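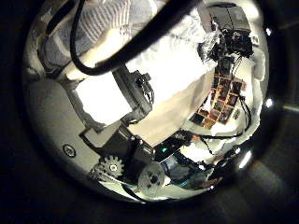
Gelee aus roten Johannisbeeren gehört zu den Vorräten, die sich auch in einer kleinen Küche mit geringem Aufwand herstellen lassen. Die Hauswirtschaftliche Beratungsstelle Hamgate stellt nachfolgend das Verfahren vor, das in ihren Einkochkursen vermittelt wird. Benötigt werden neben den Früchten lediglich Gelierzucker, ein großer Topf und saubere Gläser mit Schraubdeckel. Der Saft färbt stark und lässt sich aus Baumwolle nur schwer entfernen; ein Oberteil mit hellen Streifen wie das grau-weiße im Bild ist daher durch eine Schürze mit Latz zu schützen. Die Arbeitsfläche wird mit einem feuchten Tuch oder mit Backpapier abgedeckt.

Stand: 16.7.23

Zutaten

Rote Johannisbeeren, reif und unbeschädigt, etwas mehr als ein Kilogramm
385 g Gelierzucker 2:1
Saft einer halben Zitrone
150 ml Wasser

Aus dieser Menge Früchte werden 770 ml Saft benötigt. Fällt die Ausbeute geringer aus, kann mit ungesüßtem Apfelsaft aufgefüllt werden. Die Gelierfähigkeit bleibt dabei erhalten, der Geschmack wird etwas milder.

Auswahl der Früchte

Für Gelee eignen sich frisch gepflückte Beeren am besten. Ein kleiner Anteil nicht ganz ausgereifter Früchte ist erwünscht, da diese mehr Pektin enthalten. Schimmelige oder gärende Beeren sind auszusortieren. Wird Ware vom Markt verwendet, sollte sie am Tag des Einkaufs verarbeitet werden. Tiefgekühlte Früchte aus dem Vorjahr sind ebenfalls geeignet und müssen vor dem Entsaften nicht aufgetaut werden.

Gläser vorbereiten

Gläser und Deckel werden heiß gespült und anschließend mit kochendem Wasser übergossen. Sie trocknen kopfüber auf einem frischen Geschirrtuch. Ein Abtrocknen von Hand unterbleibt. Deckel mit Rost, Dellen oder beschädigter Dichtmasse dürfen nicht wiederverwendet werden. In den Kursen kommen Gläser der Form Zulum zum Einsatz, deren weite Öffnung das Befüllen erleichtert; jedes andere Schraubglas ist gleichermaßen brauchbar.

Saft gewinnen

1. Die Beeren an den Rispen in stehendem kaltem Wasser waschen und gut abtropfen lassen. Das Entfernen der Stiele ist nicht erforderlich.

2. Früchte und Wasser in den Topf geben und bei mittlerer Hitze erwärmen, bis die Beeren aufplatzen. Gelegentlich umrühren, nicht sprudelnd kochen.

3. Ein Sieb mit einem ausgekochten Mulltuch auslegen und über eine Schüssel hängen. Die heiße Masse einfüllen und mehrere Stunden, am besten über Nacht, an einem kühlen Ort abtropfen lassen.

4. Das Tuch zum Schluss nur leicht ausdrücken. Kräftiges Pressen erhöht die Ausbeute, führt jedoch zu trübem Gelee.

Gelee kochen

1. Den kalten Saft abmessen und mit Gelierzucker und Zitronensaft in einem hohen Topf verrühren. Der Topf darf höchstens zur Hälfte gefüllt sein.

2. Unter ständigem Rühren zum Kochen bringen. Sobald die gesamte Oberfläche sprudelt, 4 Minuten weiterkochen. Abweichende Angaben auf der Zuckerpackung haben Vorrang.

3. Gelierprobe: Einen Teelöffel der Masse auf einen gekühlten Teller geben. Bildet sich nach kurzer Zeit eine Haut, ist das Gelee fertig. Andernfalls die Kochzeit um eine Minute verlängern und die Probe wiederholen.

4. Topf vom Herd nehmen, Schaum mit einer Kelle abschöpfen und das Gelee sofort bis knapp unter den Rand einfüllen. Ränder säubern, Gläser verschließen und ohne Erschütterung abkühlen lassen.

Abwandlungen

Die Rezeptsammlung der Beratungsstelle umfasst mehr als 37 Gelees und Konfitüren. Für die Variante Castaño wird eine halbe Vanilleschote im Saft mitgekocht und vor dem Abfüllen entnommen. Die Variante Prirum ersetzt ein Drittel des Johannisbeersaftes durch Himbeersaft. Im April, wenn heimische Beeren noch fehlen, lässt sich die Anleitung auch auf Rhabarbersaft übertragen.

Lagerung

Gläser mit Inhalt und Herstellungsdatum beschriften und dunkel sowie kühl aufbewahren. Ungeöffnet ist das Gelee in der Regel bis zu einem Jahr haltbar, wobei die Farbe mit der Zeit nachlässt. Angebrochene Gläser gehören in den Kühlschrank und sind innerhalb weniger Wochen zu verbrauchen. Bei Schimmelbildung ist der gesamte Inhalt zu entsorgen.

Wenn das Gelee nicht fest wird

Gelee kann noch am Folgetag nachziehen. Bleibt es danach flüssig, wird es mit etwas Zitronensaft erneut aufgekocht und in frisch gereinigte Gläser gefüllt. Alternativ dient es als Sirup zu Grießbrei, Quark oder Mineralwasser.

Die vollständige Sammlung liegt als Heft mit 44 Seiten in der Beratungsstelle Hamgate aus und kann dort während der Öffnungszeiten mitgenommen werden.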